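Putting the Shopping Away: A Study of One Table, One Basket and One Fridge

Module: People and Everyday Spaces, second-year project
Author: Dilani Herath
Submitted: 12 January 2024

1. Background

The shared kitchen at Potcombe House has a fridge, a table and a long history of bad feeling. The bad feeling is mostly about the fridge. Food goes in, food is forgotten, food is found later by somebody else, and a note is written. By the time I moved in there were so many notes on the kitchen noticeboard that a new one had to be pinned over an old one, so that a complaint about yoghurt partly covered a complaint about noise.

The project brief asked us to choose "a small domestic routine" and improve it with a change costing next to nothing. Several people on the course chose recycling. I chose unpacking the shopping, on the grounds that I was already annoyed about it.

My question was: does having a fixed place to put food down, right next to the fridge, make people put it away sooner and more sensibly? I expected the answer to be yes. The answer was yes, with a large number of footnotes, and I have tried to put them all in.

2. How things were before

Before the project there was no agreed place for shopping. People came in and dropped their bags on the first surface they met, usually the far end of the table, which is the end nearest the door and furthest from the fridge. They then carried things across the kitchen one or two at a time. Cold things did not always go first. On one evening in September I watched a housemate put away a box of cereal, a bag of rice and a packet of candles before returning for the mince.

I also asked everybody how long it took them to unpack. The most common answer was "no time at all". When I timed it, no time at all came to anything up to 15 minutes, including a conversation and a slice of toast.

The table did not help. It is a good long table, but its front edge wanders in and out in a curve, presumably because a designer at some point thought straight edges were unfriendly. Bags put down on the narrower part tend to end up on the floor. I suggested at our house meeting that we might swap it with the rectangular one in the study room. This was turned down, as the rectangular one is where people play table tennis.

3. The change

The idea was simple enough to fit on the proposal form, where there was a box for it and I used half the box. We would keep one basket at the fridge end of the table. Anything that needed to be kept cold would go straight from the bag into the basket, and everything in the basket would go into the fridge in one go. Dry food could wait its turn.

I looked at a few containers. A wire tray from Stetis was tried first and lasted two days; small things fell through it. A cardboard box was tried second and went soft underneath. The third was a yellow plastic basket with slots in the sides, bought from Pathirana, the hardware shop on the corner. It had several points in its favour. The slots let air in, the rim is wide enough to get hold of properly, and it is such a loud yellow that no one could say they hadn't seen it. (One person did say they hadn't seen it.)

The rules were written on a card:

Cold things in the basket first.
Basket to be emptied before you leave the room.
Nothing lives in the basket.

The third rule was added after the first week.

4. Position

Most of my time went on deciding where the basket should stand, and I realise this may look odd in a project lasting one term. I tried the middle of the table, where it got in the way of dinner. I tried the floor, where it got kicked. I tried the top of the fridge, which only suited the tallest housemate, and he didn't want it there either.

The place that worked was the end of the table beside the fridge. There is a gap between the tabletop and the side of the fridge, and the tabletop corner there is rounded, so the basket has to be set back a little or it starts to overhang. It is still close enough to reach from basket to shelf without really walking.

The yellow basket at the fridge end of the table, and the grey front of the fridge itself:

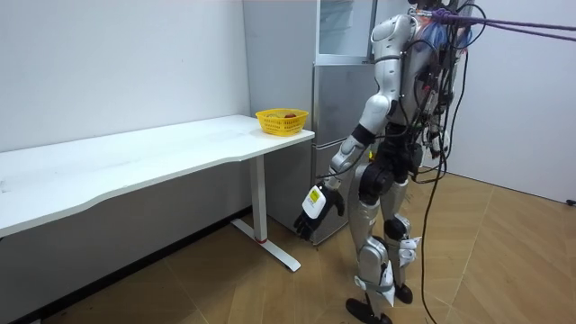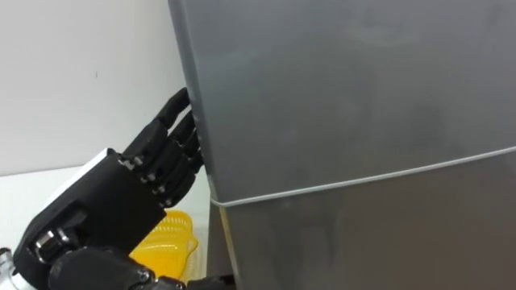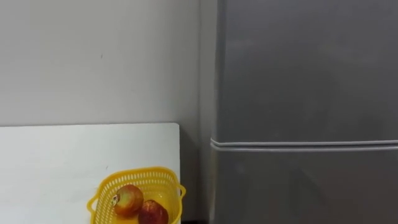 Once the position had been settled I marked it with two bits of masking tape on the tabletop, which were peeled off by somebody tidying up. I replaced them. They were peeled off again. By the third time most people were putting the basket back in the right place out of habit, so I let the tape go and recorded this as a success.

5. Method

Six of us took part, which was everybody in the house. The study ran for 15 days with the basket in use. Each person kept a tally sheet for opening the fridge, and noted down any cold food they found sitting out on the table. I checked the sheets each evening and asked about anything strange, such as a day when one person had apparently not opened the fridge at all but had written "cheese" four times in the comments column.

The tally sheets have obvious weaknesses. People forget. People also open the fridge more carefully when they have to make a mark for it, and two of them told me they had given up looking inside for no reason, a habit they said they missed. I would have liked an automatic door counter, but the Gernville one I found cost more than my food budget for the month, and I was already eating a lot of rice.

I did not keep a tally before the basket came in. My tutor pointed this out in week four. It means that I can say what happened with the basket but can only compare it with my notes and with what people remember, and what people remember is that it was never their fault.

6. Results

Between us we recorded 1,639 openings of the fridge. That works out at over 100 a day, in a house where everybody claims to eat mainly at the canteen. I had not set out to study this and I have no explanation for it, but I am including it as it was the number that most interested the house.

Cold food left out on the table became much rarer. In my September notes I had found something out on most evenings. During the study it was down to the odd carton of milk, and the milk was nearly always waiting for tea. People said the basket reminded them to deal with the cold things first, and several said that carrying one basketful felt like less work than going back and forth, even though the distance to the fridge was now so short that there was hardly any back or forth left.

The time taken to unpack went down too, but not by as much as I had hoped. The conversation and the toast survived.

There was one result I did not want. Because the basket was handy, it filled up with things that were neither food nor cold. Over the course of the study it held keys, a library book, a bicycle light and, for a whole weekend, a single glove. Fruit was the hardest case. Half the house believes fruit belongs in the fridge and the other half believes it belongs in a bowl, and the basket turned out to suit both sides as a place to leave it while they argued. Rule three was quoted a good deal and had very little effect.

7. Discussion

I think the position mattered more than the basket. If I had left the basket in the middle of the table, I doubt anyone would have used it for long, and the reading for this module says much the same about bins and coat hooks. We put things where our hands already are. Moving the stopping point nearer to the fridge did more than any of the notes on the noticeboard, including mine.

The colour probably helped, at least to begin with. After a week people stopped commenting on it, and after two weeks I stopped noticing it myself until I came to write this section.

What the basket could not do was settle who owned what inside the fridge. Food went in sooner, but it was still forgotten once it got there, and I suspect some of it was forgotten faster, having been put away so efficiently. A proper study would follow the food through to the end. I have smelled the end and would rather somebody else did that one.

8. If I did it again

I would start the tally sheets before changing anything. I would try two baskets, one for cold food and one openly meant for keys and gloves, so that the first had a fair chance. I would ask people to write down what they were looking for each time they opened the fridge, though I'm told by at least two participants that they would refuse.

I would also leave the wire tray out of it.

9. Costs

The basket was the only thing bought new for the final version. The wire tray was returned to Stetis for a refund. Tape, card and pens came from the department cupboard and have been signed for. The basket is staying in the kitchen, after a vote, on condition that I take the card down.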